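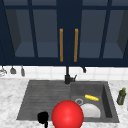
Unit 6. Automating the Dish Station: Task Allocation and Job Content

Reading: Rarlow case file, sections 2 and 3. Bring the task sheet from the May session.

6.1 Background

Rarlow runs a staff kitchen serving 220 meals a day. Dish return is handled at one sink by two attendants per shift. The company asked Tremudier to assess whether a single arm with a parallel gripper could take over part of the work. The assessment was done in simulation first, on a kitchen model with a divided sink: grooved drainboard on one side, deep basin on the other.

The attendants' job was broken into five tasks:

1. Receive and sort returned dishes
2. Remove food residue
3. Move dishes between basin and drainboard
4. Inspect
5. Restock and wipe down

Only task 3 was proposed for automation. Task 2 was considered and dropped, as residue varies too much in shape and stiffness for a fixed grasp routine. A plate that arrives with food still on it has to be handled as two objects, and the planner needs a rule for which one to move first.
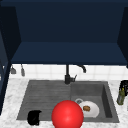

Under the Rarlow rule, food is moved first and the plate second. If the plate is tilted, the arm waits for the attendant to lay it flat. These waits are logged as assists. The simulation budget was 2,000 runs, of which 80 were set aside for checking the log format.

6.2 What changes for the attendants

Before automation, an attendant works through all five tasks in any order and sets the pace. After it, the pace of task 3 is set by the arm, and tasks 1 and 4 are arranged to suit it. The following effects should be separated in your analysis:

Physical load. Reaching into the basin decreases. Standing time does not.

Attention. Assists arrive at irregular intervals. The attendant can't leave the station for long, even when there is little to do.

Skill. Knowledge of how to stack and rinse is used less. Knowledge of what stops the arm is used more, and is not in the current job description.

Pay grade. Rarlow left the grade unchanged. Flamham, in a similar case, added a half grade for assist duty.

6.3 Sight lines and reach

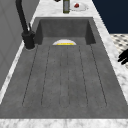 Placement of the arm decides how much of the station remains usable by a person. The Bélanger method divides the work area into robot zone, human zone and shared zone, and requires that the shared zone be visible from both. Visibility depends on the viewpoint. Looking along the grooves toward the deep basin, only the upper rim of the white dish shows above the edge, and a planner working from that view alone would have a poor estimate of its position. The faucet, on the left from the same side, is a fixed obstacle for both parties and should be drawn on the zone plan at full height.

Roughly 63 percent of the counter was assigned to the shared zone in the first Tremudier layout. The attendants objected that this left no place to set down a stack.

6.4 Assignment

Redraw the zone plan with a set-down area in the human zone. State which tasks each attendant performs, and who answers an assist when both are busy. Two pages, one drawing. Due 7 June 2018.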